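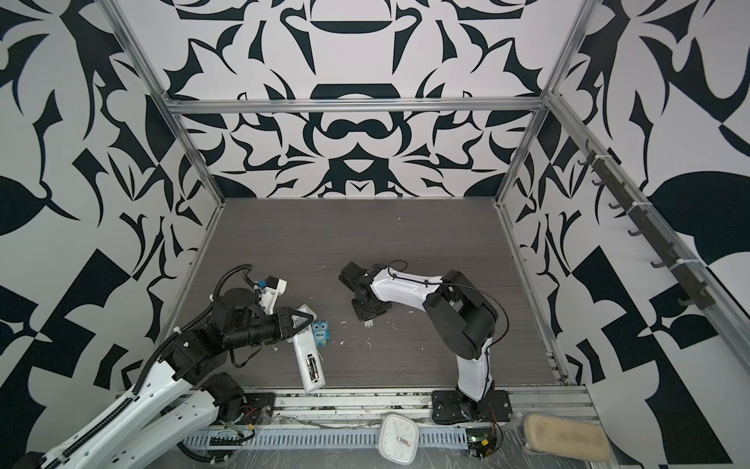 **Workshop Gear / Enclosures & Frames**

# Varkora two-arm bench cell, the plans and parts kit

Hi, I'm Zorica Matić, and I sell the kit for the cell I built with Boyang Shi in our shared workshop at Lemonside. We started in April with a pile of aluminum extrusion and a pair of arms, and we've been tinkering with it ever since!

You get the cut extrusion, the brackets, the black mounting plates for the arms and a bag of T-nuts (I throw in extras, because they roll under things). Arms and grippers are yours to supply. The front rail has open slots, so you can slide each base along until the two grippers reach each other nicely, then tighten down. I moved mine 40 mm after the first evening and I'm still happy with it.

The walls are printed panels in black and white, all leaves and hooks and curls. Boyang picked the pattern and I grumbled, and now I love it. If you'd like plain white, say so when you order. The hook strip goes on the right side with cable ties. Yes, cable ties! They hold well and you can shift the strip in a minute.

- Frame kit with mounting plates: $405
- Printed wall panels: included
- Dark wood-grain floor: cut it yourself, drawing in the box
- Build time: one long weekend with 2 people

A word on the floor. Dark wood-grain looks great and shows every single crumb, so keep a brush handy. I mostly run ours on little hand-over jobs, passing a plastic part from one gripper to the other, and that's where you find out if your bases are square.

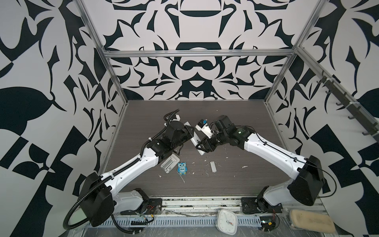

**Can I bolt the arms down before the walls go on?**

Do it in that order, please. With the sides open you can get a wrench on all the plate bolts, and the panels slot in afterward.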